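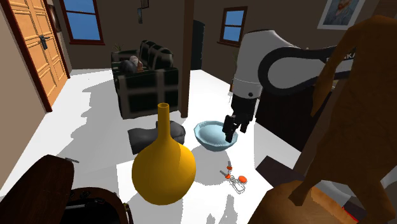

Flullby trial, living room set. Gripper at the blue bowl, yellow vase to the left.

21 July 2019

Second session with the Flullby simulation package, trial license from Bavis. I use the Stougaard room today, with all the small objects left on the table.

Rendering is good enough for us. Shadows are soft and grey, and the white floor and white table are a bit hard to tell apart.

Ran 80 bowl grasps with the default settings, 61 ok. Most of the failures are on the rim: it is wide and flared, and one finger slides outside. I lowered the approach by 10 mm and will repeat the same 80 tomorrow.

The price is 931 per seat for one year, support not included. In March they told us it was included - must ask again in writing.

To do: export the logs, try the vase (narrow neck, should be easier from the side).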